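**FOR IMMEDIATE RELEASE**
21 January 2026

# Tano Opens Neighborhood Clothing Repair Rooms in Manzano and Jakum

Tano, the clothing repair workshop, is opening two new repair rooms this winter, one in Manzano and one in Jakum. Both will take walk-ins, and both will have long tables where people can sit down and learn to fix their own things.

The Manzano room has 11 sewing machines, a button wall and a pressing corner. Jakum is smaller, but it gets the best daylight of any space Tano has worked in, and the darning bench has been set right under the windows. We can't wait to see it full!

Sportswear was the most requested subject when Tano asked its regulars what they wanted to learn. Stretchy knits scare a lot of home sewers — the fabric rolls, the stitches pop, the printing cracks under a hot iron — so the first set of evening classes is all about jerseys, leggings and team shirts. Students will practice stretch stitches, hem repair and washing printed numbers without wrecking them. 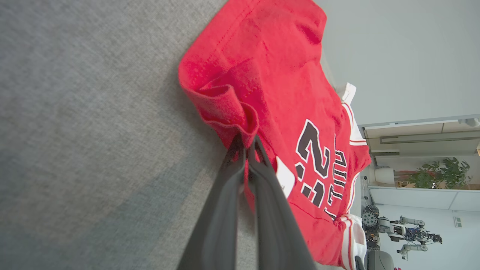
*A red basketball jersey with a black number 23 outlined in white.*

Classes run for two hours and hold up to 31 people. Beginners are very welcome, and so are people who own a machine and have never gotten past threading it. Thread, needles and scrap fabric are included. Please bring clothes freshly washed, and leave leather and waterproof coats at home for now, as the rooms don't have the right needles for them yet.

Sign-ups are handled through Udeck, the booking service Tano already uses for its weekend mending tables. A waiting list opens once a class is full, and canceled spots go out the same day.

In March, the two rooms will share a mending month with a simple goal: 101 pieces of clothing fixed and back in use. Anything counts, from a sock to a winter coat lining. Finished pieces can be hung in the front window for a week before going home with their owners.

**About Tano**
Tano repairs everyday clothes and teaches hand and machine sewing to adults and teens.

**Press contact**
Tano Press Desk, Manzano repair room. Visits and interviews can be arranged during opening hours.

###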